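Trasia Rinse Powder Review: Do You Need It?

Filed under: Kitchen & Cleaning / Hard Water

I have 43 reasons to distrust anything that promises "crystal clarity," and most of them are under my sink. Trasia is a powder you dissolve in a basin of warm water. You dunk your glasses, wait 11 minutes, and the hard water haze is supposed to be gone. The tub claims up to 600 glasses. I have my doubts.

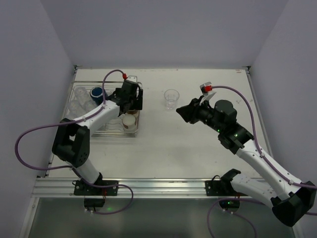

Our water is bad. Kettles fur up, the shower door looks sandblasted by May, and vinegar has always been my fix. So I did half my glasses with vinegar and half with Trasia. A plain clear tumbler, wide at the rim and narrower at the base, is the fairest test I know, though those faint facets near the bottom are where scale likes to hide. Trasia got the smooth part clean. So did vinegar, for pocket change.

The smell is better, I'll give it that – sort of lemony, and it doesn't hang around the kitchen. The scoop is useless. It's too wide for the tub once you're halfway down, and the lid cracked on mine in the first week.

Cups do best upside down on a wire rack afterward, whichever stuff you use.
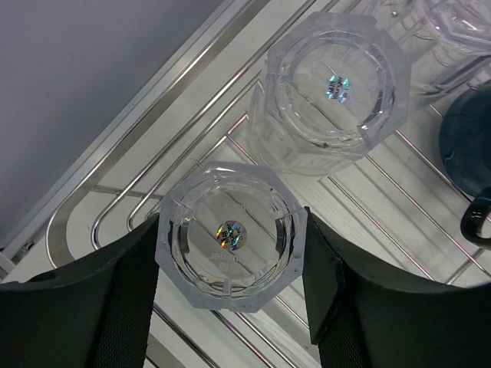 Would I buy it again?

No. Maybe if vinegar makes you gag. I gave it 2 stars, one of them for the smell.

Contact | Privacy | © Handden Home Reviews | Back to top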